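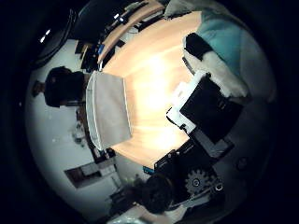
Right, week four, and we're on to traffic incidents, which I know some of you have been dreading because you think it's all lorries and cones. It mostly is! But a crash on the ring road is the story a local newsroom writes more than any other, and I want you to be able to do one in your sleep. Start with where, then what's shut, then when it happened, and only then how many vehicles. Readers are sitting in a queue (or about to be) and they want the road first. Where people go wrong is in dragging in every detail they've got. Think of your opening line as a table with one white fabric bin on it and plenty of bare wood showing: one main thing, and room for the reader to look at it. Everything else can wait until the third paragraph.

Let's use the Irklow bypass. The first call comes in at 22 minutes past seven on a Tuesday, a van and two cars, one lane closed heading towards Verkham. Your first version should be up within minutes and it can be very short. Two sentences is fine. Say what you know, say who told you, and put the time on it. 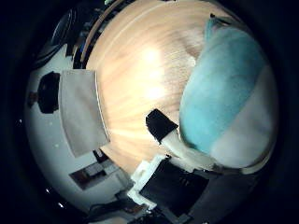 Then you update, and this is where it gets messy. Please don't just stick new lines on the bottom. If the lane has reopened, that goes at the top and the old top line gets rewritten in the past tense. I once left "drivers are being told to avoid the area" on a story until teatime, when the road had been clear since breakfast, and Lizeth Flores on the news desk still brings it up.

A few words to watch:

Accident. Many desks prefer "crash" or "collision", as "accident" suggests you already know it was no one's fault. You don't.

Collided with. Two moving things collide. A car hits a wall.

Tailback. Lovely word, but give it a start and an end. "Queues back to the Ríos roundabout" tells me far more than "heavy delays".

Injuries. Only from the police or ambulance service, never from a comment under a post, however sure the person sounds.

For next time: write up the Lestetano bridge notes in 30 minutes, no more than 600 characters for the first version, then do one update using the second sheet. Swap with a partner before class. Widad Obeidat and Otakar Jireš are going first, and Roxana, I've still got your last one with my scribbles on it, so come and find me.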